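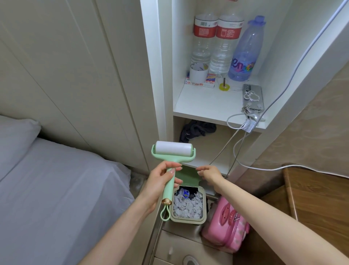

How old is the timber platform found in the peat at Wesulham?

The excavators say it dates to the late Bronze Age, but that rests on a small set of radiocarbon results that have not been published, and the dates from the upper layers don't agree with the ones from the lower layers.

The platform came to light during drainage work on the edge of Wesulham, where a ditch was being widened beside a pasture. Adureo, the archaeology firm hired to watch the digging, announced the find in October under the heading "a lost lakeside village." Several outlets repeated the phrase within a day. The firm's own summary, which runs to nine pages and is available on request, is a good deal more careful than its headline.

What has been exposed so far is a spread of split oak timbers, laid side by side and pinned at intervals with upright stakes. The trench measures 17 meters at its longest. Among the timbers were sherds of coarse pottery, a quantity of cracked stone of the kind left over from heating water, animal bone, and a bronze pin with a bent shank. There is no house. There is no hearth, no doorway, no line of posts that would hold up a roof. The word "village" does not appear in the summary at all until the last page, where it comes with a question mark.

Asked about the difference, the firm replied in writing that the announcement was meant for a general audience and that "settlement nearby is the most economical reading of the material." That may be so. People don't usually haul oak into a bog for the fun of it, and broken cooking pots suggest that somebody was eating close at hand. But platforms of this sort have been found on wetland edges across northern Europe, and they have been explained as fishing stations, as landing places for boats, as cattle crossings, and as spots where objects were dropped into the water on purpose. Some were probably used for more than one of those things. A village is one possibility on a fairly long list.

The dating deserves a harder look than it has been given. Adureo took samples from the outer wood of the horizontal timbers and from two of the stakes. The horizontals gave results in a reasonably tight group. The stakes came out 300 years younger. The summary puts this down to repair, with fresh stakes driven through an old surface to keep it from shifting. Repair is a fair idea, and it has been shown convincingly at other sites, but it usually leaves traces: sharper tool marks, replaced planks, a change in the peat that built up around the wood. None of these is described. Another reading is that the stakes belong to a different structure, put up long after the platform had sunk out of sight, and that the two have nothing to do with each other.

Tree rings could settle a lot of this. Oak is the best wood there is for the purpose, and a well-preserved timber with its bark edge can sometimes be dated to the year it was felled. The firm says samples have been set aside for ring dating but that only a few have enough rings to be worth measuring. It has not said how many, or when the work will be done.

Then there is the bronze pin. In the announcement it is called "a high-status object" and used to suggest that someone important lived on the spot. Pins of this general type are not rare. They turn up in graves, in fields and in rivers, and one bent example says very little about rank. It was also found in spoil that a machine had already moved, and so its place in the layers is unknown. The summary says so plainly. The announcement leaves it out.

The Lim Museum, which will receive the finds, has taken a quieter line. Its statement refers to "a prehistoric timber surface of uncertain function" and says that conservation comes first. Waterlogged wood begins to crack and warp soon after it leaves the ground, and the museum's tanks are already close to full with material from an older project. It has agreed to take in the timbers with visible tool marks. The rest will be recorded and reburied, a normal practice and often a sensible one, though it does mean that most of the evidence for or against the village is going back under the peat by the end of winter.

Supporters of the village idea point to a geophysical survey carried out on the dry ground to the north. It picked up a scatter of dark patches that might be pits. They might also be tree throws, old field drains or natural hollows, and not one has been opened. Survey plots of this kind are useful for deciding where to dig. They are much less useful as proof of anything, and it is a little odd to see the patches drawn on the public leaflet as round houses with smoke coming from the roofs.

Comparison with Rekholm is also being made, and it does the Wesulham claim few favors. Rekholm was announced in similar terms, as a settlement built out over open water. After three seasons of digging it was written up as a trackway, rebuilt several times, with a broad stretch in the middle where carts or animals could pass. The finished report is a solid piece of work and the trackway is interesting in its own right. Few people outside the field heard about the change, and the roadside sign there still says "village."

None of this makes the new find unimportant. Worked wood from this period survives in very few places, and the tool marks at Wesulham look crisp in the published plates, with facets that could show what sort of ax was used and perhaps how many different blades. The animal bone may tell us what time of year people were present, and samples of the peat should hold pollen and beetle remains that record what the surrounding land was like. Those are questions the site can answer, given the money and the time.

Money is the sticking point. The drainage scheme is paying for the rescue work and for a basic report. It is not paying for a second season, for wider trenches, or for the full run of laboratory tests. Adureo has applied for a grant to cover them and says that 70 percent of the sum it is asking for would go to analysis and conservation, with the remainder for new trenches. The application was sent in shortly before the announcement. The firm says the timing was a coincidence and that the news was released when the landowner gave permission.

A decision on the grant is expected in the spring. Until then the trench is fenced, pumps are keeping the water down during working hours, and the exposed timbers are being sprayed and kept under plastic sheeting. An open afternoon for local people was planned and then put off when the access track flooded. No new date has been given.

Adureo says the full set of radiocarbon results, with laboratory numbers and error ranges, will be released along with the basic report. It would be helpful to have them sooner. Other specialists can't check the repair theory, or offer a better one, from a headline and a chart with no scale on it.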